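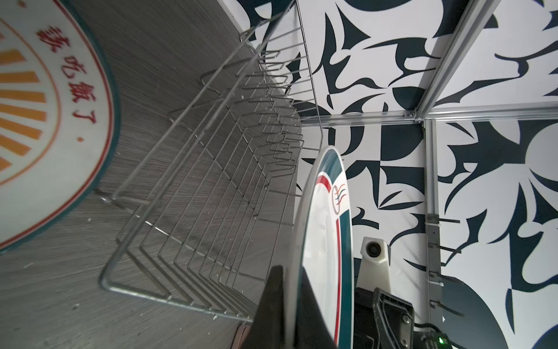

Domenica Wyss wrote under my last post to ask why a club with two working arms spends a whole term on dishes when it could be entering the line-following league with everybody else. She thinks we would get more members that way, and she may be right. I said I would answer properly, so this is the answer, plus a report on where the plate task is.

We did the league two years running. Both times a couple of people wrote the code and the rest of the club stood behind them. With the arms, there is a job for anybody who turns up. One person can drive, another can reset the table, another can go through the recordings and throw out the bad ones. New members are driving on their first evening, and they are usually not much worse at it than I am.

The task this term is to get plates into a wire rack. Macario Carrillo picked it. He wanted something where a small error shows up right away, and a plate in a slot does that. If the angle is off, the rim rides up on the wire and you can feel that the arm is pushing against something. If the height is off, the plate catches the divider. Blocks in a bin forgive you for all of this, and after a spring of blocks in a bin we were all tired of them.

We set a goal of 500 recorded runs before we train anything. As of this week we have 400 that Fumiko Kinoshita considers usable. She is strict. A run is out if the driver stops to think for too long in the middle, or if the gripper lets go before the plate has settled in the slot. I argued for keeping the slow ones and lost. We trained on slow runs in the spring and the arm learned to hover, and she has not forgotten it.

The hard part is the pickup. A plate lying flat gives a two-finger gripper very little to hold. You have to come in at the rim, low, and close on it without shoving the whole plate across the table. We all do it differently, and that is going to be a problem when we train. Marisol Chávez comes in from the side every time and rarely misses. I come in from above and miss a lot. We agreed in September that we would all switch to her way, and I am still working on it.

The rack is the other problem. It was set down at a slant one evening and we left it there for a while, then realized that half the runs had it one way and half had it the other. Macario's view is that the arm should learn to handle both. Fumiko's view is that we should get it working one way first. For now the rack stays on the diagonal, and we will move it for the last 100 runs.

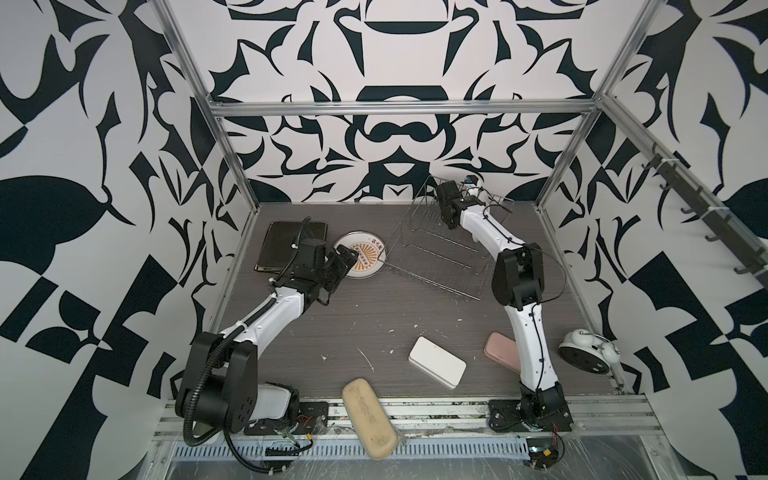 Both arms at the table, the left over the plate and the right at the rack.

The extra things on the table are clutter we want in the recordings. A phone, an alarm clock, a pencil case. The spring model had only ever seen a clear table, and when someone left a mug near the bin it went for the mug. We change where the objects go between sets. They can be anywhere as long as they stay out of the path to the rack. The clock is the one I would take away if it were up to me. Any time an arm bumps it we have to throw out the run.

The patterned walls get asked about at every open evening. They stay the same for the whole project. I would like to try plain ones next term and see how much worse or better the model does, but that means recording again and I doubt I will get the votes.

Things still to do:

Tape down the cables at the front of the table. They get snagged when people reach in to reset.

Write the reset steps on one sheet of paper. At the moment they are in my head and in Marisol's, and the two versions do not match.

Decide who trains the model. Macario wants to, and I think a newer member should do it with him.

Domenica, if you want to come and drive for an evening, you are welcome to. We start at 6 and the door is open until 8. Bring a plate if you have one you don't like. We could use a second size, and the club budget for the term went on a replacement motor.

Contact: use the form on the About page | © Jolura Robotics Club blog | Back to top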